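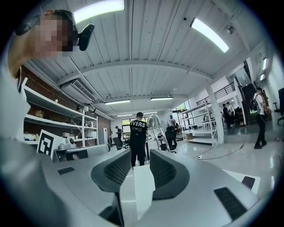
Clurkar hand-held gripper kit: is it worth buying for the course?
Project report, second draft, July 20, 2019

1. What we were asked to do

Look at the Clurkar kit, use it properly on table tasks, and say whether the Hurnell lab should buy one or keep borrowing. Price quoted to us was $1,878 for the pair with the markers, cables and the head strap. Shipping extra. Jukex is the reseller, they also do a rental by the month but we didn't get to the bottom of the rental terms before this was due (see section 5).

The kit is two grippers you hold, not a robot arm. You wear the head camera, pick stuff up with the grippers and the recordings get used later to train an arm. The markers tell the software where each gripper is. Pretty simple idea. Setting up is less simple.

2. Set-up

Manual says 30 minutes. Took us most of a morning the first time, mainly calibration. Software refused the left gripper until we swapped its cable, then was fine. No idea why. The error message is just a number and the number isn't in the manual.

Straps: fit is OK on a bigger person, too long on a smaller one, even at the tightest setting. Wear a shirt you don't mind getting creased. Cables want to go down the side of your arm and you have to keep an eye on them when you reach across the table.

Lighting matters more than we expected. Shiny floor and strip lights gave us tracking dropouts near the far edge of the table. Turning the table a quarter turn helped a bit.

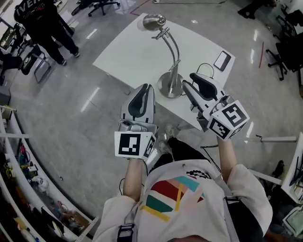

Jukex support told us by email that dropouts are nearly always the marker being turned away from the camera, and that room light is hardly ever to blame. They said to keep elbows in and slow down on the turns. Fair enough, we tried it and it did get better, but the quarter turn of the table helped too so we're keeping both in the report.

3. Trials

Goal was 400 recordings. Main task was a desk lamp: take hold, move it, set it down again. A lamp is a good test becuase it's top heavy and the arm moves when you don't want it to. One gripper steadies, other one shifts.

The finger pads are the best part of the kit. Dark, curved, with a mesh pattern on the inside face. Good hold on thin rods, which is where our old Chou grippers always slipped. On wide smooth things it's more hit and miss, you have to come in square or the object rolls off the tips.

Weight is a problem after a while. Wrists were sore by the end of each session and the later recordings are sloppier, you can see it in the playback.

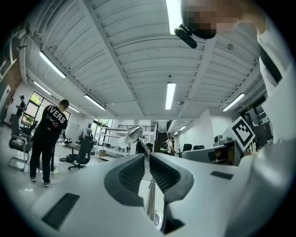 So we changed the plan and swapped operators more often, with a proper break between. Should have done that from the start. The last batch is much cleaner and we threw out hardly any of it.

Other things we noticed:

- start/stop button is too easy to bump with your thumb
- files save with the wrong time if the laptop has been asleep
- one marker edge started peeling, taped it, kept going
- playback viewer is good, honest colours, easy to scrub thru
- no carry case at this price, bit cheap

4. Compared with the Chou set

Borrowed from Hurnell in January so this is partly from memory and old notes. Chou is lighter and the manual is miles better. Clurkar grips better and tracks better once it's set up. Chou pads wear out, and we haven't had the Clurkar long enough to say about theirs. If the job was only picking up blocks we would stay with the Chou. For lamps, cups and anything with a thin frame, Clurkar.

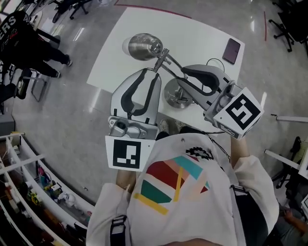
5. Recommendation and what's left

Buy one, if Jukex will include spare markers. Don't buy two until someone has worked out whether both can run in the same room, the manual doesn't say and we had no second set to try.

Still to do: rental terms, proper table of dropouts by table position, weigh the grippers (scale was booked), fix the figure numbering.

Related reports
Chou gripper set: pad wear after one term
Hurnell lab: booking the shared bench
Marker printing, matte or gloss?
Choosing a head strap that fits everybody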